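Small Things on the Work Table

The stationery corner has been reorganized again, and this time I hope it will stay. Many of you wrote to me in August that you lose too much time looking for the stapler. I lost time also. One morning I walked through the whole floor with a stack of cards in my hand and came back to find the stapler under my own coat.

So I made a simple rule with Asuka Takagi. The table is for things we use today. Everything else goes in the drawers under the Itwood shelf, and the drawers now have labels on both sides. Asuka wrote the labels, her handwriting is much better than mine.

Key tags were the difficult part. We ordered 151 of them from Vendent, in mixed colors, and they arrived together with split rings in one bag. If you have ever tried to pull a single ring out of such a bag, you know the problem — they hold on to each other like burrs. Please take the tags you need, write the room on the paper before you close the tag, and lay the others flat. Blue is for the upper floor, green is for storage, red and white is for visitors. The old code 3189 is not valid for the key cabinet any more. Ask Asuka for the new one.

Tape should go back beside the stapler, with the end folded over by a finger's width. Cards stay in their stack until they are given out, with the printed cover on top.

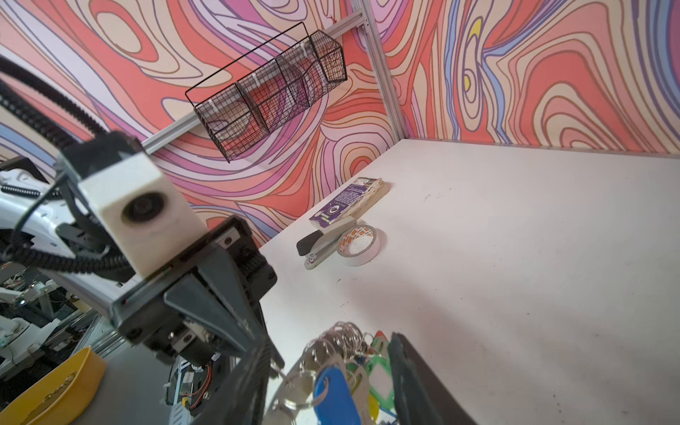

Danai Tsolakis asks if the wire baskets could be used for the tags too, one compartment for each color, and says that small rings fall through the mesh unless there is a piece of card at the bottom. I like this idea and will cut the card on Tuesday. If you have spare cardboard — not too thick — please leave it at my desk before noon.

We also still miss 2 boxes of staples. They are the small size, and the large ones jam.

Riku Kubo

Recent items
New hours for the packing room
Paper order: what changes with Khasawneh
Lost and found, August list
How to fold a tape end

You receive this newsletter because you are on the floor list. To stop receiving it, reply with the word "remove".

© Ovisex Floor News | Contact | Back to top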